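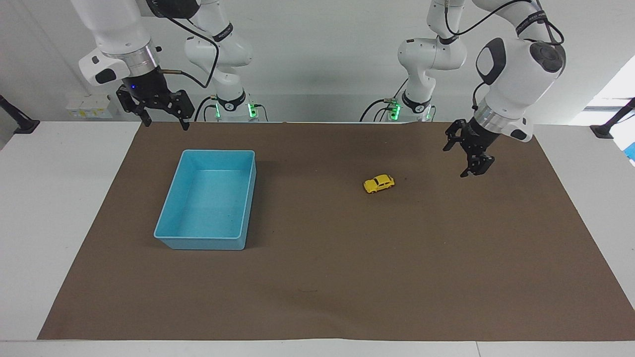 Figure 7.1 A two-arm workcell seen from a fixed camera. The right arm is on the left side of the picture.

Chapter 7
Frames, Views, and the Task Program

In Chapter 6 the controller was given a target pose and drove one arm to it. The target was typed in by hand. In this chapter the target comes from a camera, and there are two arms that could be sent to it. Both changes raise the same question: when the program says "left," whose left does it mean?

The task used throughout the chapter is a small one. A yellow toy car lies on a brown mat, and the program must put it in a blue bin. The arm software is Onik, which you installed in Chapter 2. The perception module is Latico. Latico reports where an object is in the frame of the camera that saw it. Onik accepts targets only in the base frame of the arm that will move. Everything between those two sentences is your job.

In Figure 7.1 the bin is to the left of the car. A fixed camera faces the two arm bases, so the robot's left arm shows up on the right. A program that picks an arm by comparing pixel columns will pick the wrong one from this view, and it will do so every time. Errors of this kind are easy to miss in simulation, where many students place the camera behind the robot.

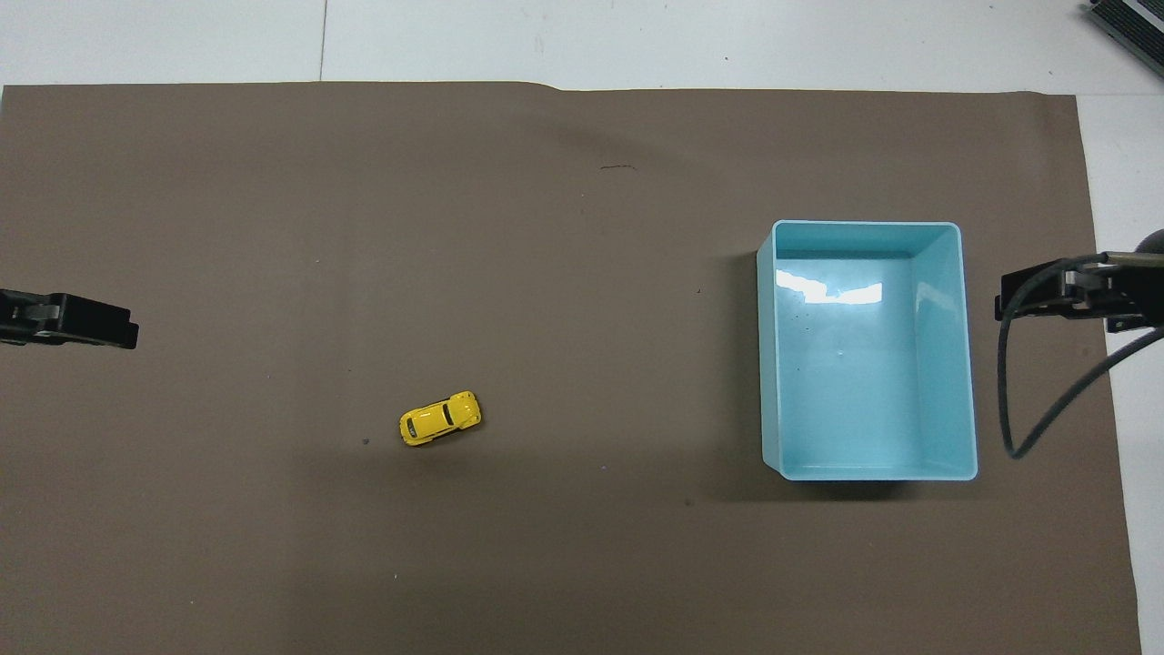

Figure 7.2 The same workcell from a head-level camera. The bin is now to the right of the car, and the grippers enter from the two sides.

Compare the two figures before reading on. The order of car and bin is reversed, and so is the direction in which the car's front points. A transform that is correct for one camera is useless for the other. For this reason every pose in our code carries the name of its frame, and the function that combines two poses refuses to run when the names do not match.

Section 7.1 reviews homogeneous transforms. Section 7.2 covers calibration of a fixed camera from 32 views of a printed target. Section 7.3 deals with timing. The arm controller runs at 200 cycles per second and the camera is much slower, so an object pose is always a little old when it is used. Section 7.4 builds the task program as a state machine, including the rule that assigns the car to an arm. Section 7.5 looks at what happens when the grasp fails.

Before you begin
You should be able to multiply two transforms by hand and invert one. You should also have the joint limit checks from Section 6.4 working, as the programs here call them without further comment.

Terms introduced in this chapter
base frame, camera frame, extrinsic calibration, frame label, pose age, arm assignment, retry state

7.1 Transforms with Names

A transform takes a point written in one frame and gives the same point written in another. We write the destination frame first and the source frame second.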